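Moving the backup job off the old machine

March 15, 2025

The nightly backup had been failing quietly for most of the winter. The script returned zero whether or not the copy finished, so the log showed a clean run every morning and I had no reason to open it. I found the problem when I went looking for an old tax form and the folder on the backup drive stopped in the fall.

The cause was dull. The drive had filled up, rsync exited with an error, and the next line in the script was an echo that succeeded. The exit status of the script was the exit status of the echo. One line at the top, set -e, would have caught it years ago.

I rewrote the whole thing over two evenings. The new version does the following, in order: mount the target, check free space, copy, verify, unmount, write a status file. If free space is under 30 GB it stops before copying anything and sends me an email. The verify step picks 400 files at random and compares checksums against the source. A full compare takes most of the night on this hardware, and a sample is enough to catch a drive that has started to go bad.

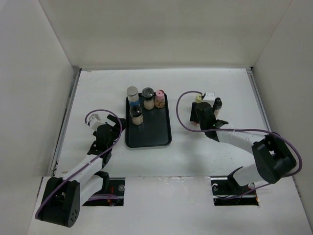

Retention was the part I changed my mind about. The old script kept everything, which is how the drive filled. I now keep 24 monthly snapshots and 30 daily ones, made with hard links so that unchanged files take no extra space. Deleting a snapshot is an ordinary rm -r on a directory. It is slow on a spinning disk — slower than I expected — so pruning runs as its own job at noon.

The machine itself is called Bratu and the new one is Zumel. Both names are left over from an old naming scheme I no longer remember the rules of. Zumel has ECC memory and a quieter fan. It draws less power at idle, though I have not put a meter on it yet.

Grigore Lungu wrote to ask why I don't use one of the deduplicating tools. I tried one. It worked, but restoring a single file needed the tool, the key and the right version of both, and I want to be able to plug the drive into any Linux box and read it with ls. For larger data sets I would decide differently.

Still open: the status file is only read by me, when I remember. A check from a second machine that complains when the file is older than 24 hours would fix that. I have the cron line written and have not turned it on, as mail from Zumel still lands in the spam folder.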